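Ornlow Community Kitchen: Interim Report to the Marchal Fund
Period covered: October to April
Prepared by Sumathi Hegde, Programme Manager

Summary

The grant awarded by the Fund supports a weekly meals and cookery programme for older residents of Ornlow and the neighbouring estate at Tulton. At the end of April the programme had served 1,252 meals against a full-year target of 2,000. Spending is within budget, with the exception of transport, which is dealt with below.

Meals service

Lunches are prepared and served at Kollulance Hall. Attendance fell in December, when the hall's boiler was out of use and the service moved to the Methodist chapel in Tulton at short notice. Numbers recovered by February and have held steady. The number of individual residents who have attended at least once is 112.

The menu was revised in January following comments from regular attenders, several of whom had asked for smaller portions and a softer alternative to roast meat. Oluwaseun Haruna, the lead cook, now offers a soup and a fish dish at every sitting. Food waste has fallen as a result, although records before January were not kept carefully enough to allow a proper comparison. Weighing has since been made part of the closing routine.

Cookery courses

Two courses have been completed, and a third began in April. Each runs for six sessions and is aimed at people who are cooking for one, often after a bereavement. Of the 40 places available across the three courses, all have been filled. The second course was led by Aishwarya Iyer, who introduced a session on cooking from the store cupboard; this will be kept in the programme.

We had intended to offer an evening course for carers. Only three people expressed an interest and the course was withdrawn. It is our view that the time of day was unsuitable — most of those we later spoke to would have preferred a late morning — and we propose to try again in the autumn.

Staffing

Aqeel Qureshi joined as kitchen assistant in November, filling the post that was vacant at the time of our last report. All kitchen staff hold a current food hygiene certificate. The post of outreach worker remains part-time, and home visits to new attenders have at times been delayed by up to a fortnight.

Transport

The community minibus was withdrawn from service in March after failing its inspection. Taxis have been used in its place for residents who cannot manage the walk from Tulton, and the transport line is overspent. We ask the Fund to agree that the underspend on printing be moved to cover the difference. No increase in the total grant is sought.

Plans for the remaining period

The meals target should be met if attendance continues at its present level. Damian Zürcher will carry out the attenders' survey on our behalf, and his findings will be attached to the final report. Discussions with the hall's trustees about a longer lease are continuing, and we will write to the Fund separately once terms have been offered.

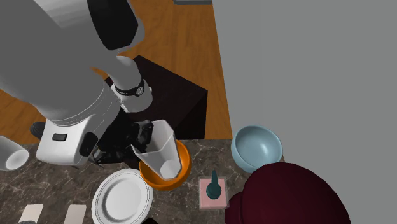

The final report will also include the full accounts for the year and a revised budget for the proposed carers' course. Questions on any part of this report may be addressed to the Programme Manager at Kollulance Hall.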